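Segunda-feira, 9 de novembro

Acordei cedo e fiquei à espera da transportadora, que tinha dito entre as oito e as dez e chegou às onze e vinte. Aproveitei para lavar os panos da cozinha e limpar o filtro do exaustor, que andava a adiar desde o verão. O filtro ficou de molho no lava-loiça com água quente e bicarbonato e saiu razoável.

Chegaram as duas encomendas da Brindance, a fita e o papel. O varão da Siner continua em falta. Telefonei e disseram-me que só em dezembro, sem dia certo. Pedi que me avisassem por mensagem e a pessoa que atendeu escreveu o meu número mal à primeira, por isso ditei-o outra vez, devagar.

À tarde arrumei a despensa. Tirei tudo das prateleiras de baixo, passei um pano com vinagre e deixei a porta aberta para secar. Havia farinha fora do prazo, um pacote de grão aberto e um frasco de pimentão que já não cheirava a nada. Foi tudo fora. As latas ficaram atrás, as massas à frente, e o azeite mudou para a prateleira do meio, porque em baixo deixava uma roda de gordura na madeira. Não encontrei a tampa da caixa do arroz. Tapei com um prato — há de servir até aparecer.

A conta do gás veio em 53 euros, mais do que no mês passado. Guardei-a na pasta com as outras. Tenho de ver se a caldeira está a ligar sozinha durante a noite, que já me pareceu ouvi-la.

Lanchei tarde, pão com queijo e uma maçã. O pão era de sábado e foi à torradeira. Depois desci à rua para ir à mercearia da Ilie buscar ovos, alface e detergente. Esqueci-me do detergente. Trouxe também oito tangerinas, pequenas e boas, comi uma pelo caminho. Começou a chover quando já vinha a subir e cheguei com as mangas molhadas.

Ao jantar fiz sopa com o resto da abóbora e congelei mais de metade. Liguei a televisão para ver a meteorologia e acabei por ver um programa sobre pontes até ao fim. Amanhã dão chuva outra vez. A roupa fica dentro de casa.

Ainda me falta tratar do cartão. O da Cluris está dobrado atrás da porta desde a semana passada e já caiu duas vezes quando alguém entra. Na pedra clara, com veios cinzentos, está uma caixa comprida e estreita de cartão canelado, com uma das paredes rasgada ao longo do picotado e a borda toda às farripas. Para guardar coisas não serve, perdeu o lado. Pensei em usá-la para os rolos de papel vegetal, mas prefiro levá-la com o resto para o ecoponto, amanhã de manhã, se não chover muito. Deixo o saco azul já à porta e a chave do correio em cima, para ver também se chegou a carta do seguro.
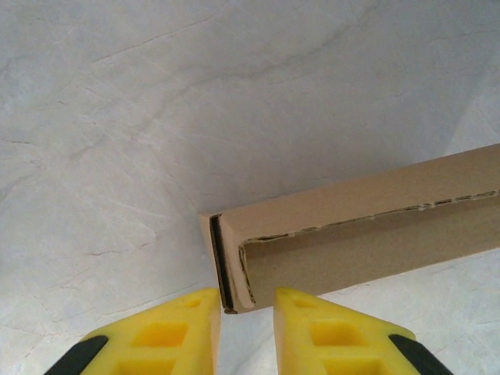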